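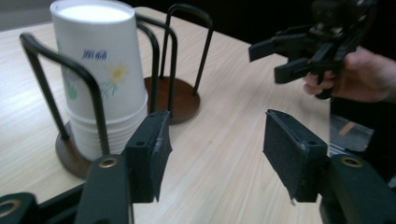
Shirley Sugden replied that she'd cleared the browser, tried two cards and still couldn't get seats on the Grenatcombe to Mitdale sleeper.

Ticket 224, rail bookings
Opened 05/09/2021

Adi: Booking page says full. Timetable page says 69 berths free. I doubt either.

Anisa: Lubis say the fault is at our end. They said that in February too. Asked for their log.

Adi: Log came. It stops at Droludside, where the coach number changes. Tried booking in two legs and both went through.

Anisa: Lubis now call it fixed. Same error on my screen. Leaving this open, and Shirley has the two-leg fare.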